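Joloritz Publishes Setup and Care Schedule for Its Two-Arm Tabletop Cell

FOMPORT - Joloritz has released the full setup and care schedule for the Grolteo cell, its two-arm station for light handling work on a tabletop. The schedule covers the physical cell and the simulated copy that ships with it, and it replaces the short guide that customers have used until now. It is free to all current owners and can be downloaded starting in December.

The Grolteo cell has two gray arms with black grippers, mounted to work over one shared table. Customers use it to sort, move and plate small items. Most service calls in the past year were about alignment after an arm had been taken off for cleaning and put back, and the new schedule gives that job the most space.

"People were remounting an arm, running one test pick and going back to work," said Laimutė Kivi, who leads field service at Joloritz. "Then on Monday the fingers are landing wide of the part and they call us. The check takes 20 minutes if you do it in order."

Under the schedule, a remounted arm goes through 8 checks before the cell is returned to use. The mounting bolts are tightened in a cross pattern. The joints are sent to their home positions one at a time, starting at the base. The gripper is opened and closed with nothing in it while the operator watches for fingers that lag or stop short. Only then is the arm moved out over the table at low speed.

The remaining checks are run first in the simulated cell and then on the hardware. The simulated table holds two matching plates with a dragon painted on the white center, and a round brown piece sits on one of them. The right arm reaches across the nearer plate to bring its fingers to the piece, while the left gripper stays open over clear tabletop. The long reach was chosen on purpose - a small error at the base joint grows with distance and is easiest to find there. 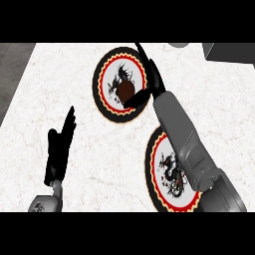
Daily and Periodic Care

Daily care is short. Operators wipe the gripper fingers with a dry cloth, look over the seams of the joint housings for grit, and park both arms before switching off. Solvent cleaners should not be used on the fingers.

After every 200 hours of running time, the finger fastenings are checked with the supplied wrench and the cables are inspected along their full length. Worn fingers are replaced in pairs. Joloritz asks owners to run the alignment checks again after any finger change, even when the arm itself has not been removed.

The schedule also has a section on keeping the simulated cell in step with the real one. If a table is swapped or an arm base is moved, the new measurements have to be entered in the simulation before any checks are run there. Kivi said her team often finds the two do not match.

"Somebody moves the table back to make room for a cart, and the simulation still has it in the old place," she said. "The arm is fine. The numbers are old."

Parts and Service

Spare fingers, fastenings and cable sets are stocked at the Drummond service depot under kit number 605. Owners who would like the alignment done for them can book a visit through the same depot. Remote help with the simulated cell is included in the standard service plan.

Printed copies of the schedule will be packed with each new Grolteo cell. Owners of older cells can ask for one when they order parts.

About Joloritz

Joloritz builds and services small robot cells for light handling and tabletop work. The company is based in Fomport and runs a parts and repair depot in Drummond.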